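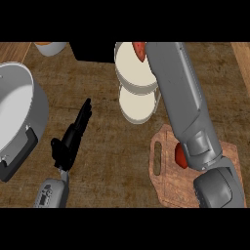
4. Registo diário de sintomas e testes na unidade

Esta secção destina-se ao responsável sanitário de cada companhia e ao pessoal da enfermaria. Pressupõe que a aplicação Rudix já está instalada no terminal da unidade e que as contas foram criadas conforme a secção 3.

4.1 Antes de começar

Confirme que o terminal está ligado à rede interna. O Rudix guarda os registos localmente quando não há ligação, mas os resultados só ficam visíveis no comando depois da sincronização.

Tenha à mão a lista nominal atualizada da companhia. Os recrutas em formação constam de uma lista separada, com o prefixo K no número de identificação.

4.2 Abrir o registo do dia

1. Inicie sessão com o cartão de serviço e o código pessoal.
2. No menu principal, escolha Registos e depois Novo dia.
3. Selecione a companhia. Se a companhia estiver dividida por dois edifícios, abra um registo para cada edifício.
4. Prima Confirmar. O estado passa de Fechado para Em curso.

Nota: o registo da manhã deve ser aberto antes das 7h30. Depois dessa hora o sistema aceita os dados, mas marca-os como tardios.

4.3 Introduzir temperaturas e sintomas

1. Procure o militar pelo número de identificação ou leia o código do cartão.
2. Escreva a temperatura com uma casa decimal.
3. Assinale os sintomas declarados. Se não houver nenhum, assinale Sem sintomas – o campo não pode ficar em branco.
4. Prima Guardar e seguinte.

Cada registo admite até 80 militares. Para efetivos maiores, abra um segundo registo com a mesma data e o Rudix junta os dois no relatório.

Atenção: não introduza dados de militares destacados noutra base. Esses casos são registados pela unidade de acolhimento, e a duplicação altera os totais enviados ao ministério.

4.4 Registar um resultado positivo

1. Abra a ficha do militar e escolha Teste.
2. Indique o tipo de teste, a hora da colheita e o laboratório.
3. Em Resultado, selecione Positivo. A ficha fica com uma barra vermelha.
4. Preencha o quadro Contactos com as pessoas que partilharam camarata, viatura ou mesa de refeitório nos últimos dois dias.
5. Escolha o local de isolamento. No campo de Kütt, o local predefinido é o Pavilhão B.
6. Prima Enviar ao comando.

Depois do envio, a ficha só pode ser corrigida por um utilizador com perfil de médico. Os pedidos de correção seguem pelo formulário 4-C, com o motivo por extenso.

Cuidado: o resultado é informação clínica. Não o imprima em impressoras partilhadas nem o transmita por rádio.

4.5 Fechar o dia

1. Verifique se a coluna Em falta está a zero.
2. Justifique cada ausência (licença, serviço exterior, internamento).
3. Prima Fechar dia e assine com o código pessoal.

Se aparecer a mensagem «Sincronização pendente», aguarde cinco minutos e repita. Se a mensagem continuar, anote o número do terminal e contacte a assistência da Cloltix, extensão 2, ao cuidado de Margus Priedītis.

Os registos fechados em março, antes da atualização do servidor, consultam-se em Arquivo – Versão anterior.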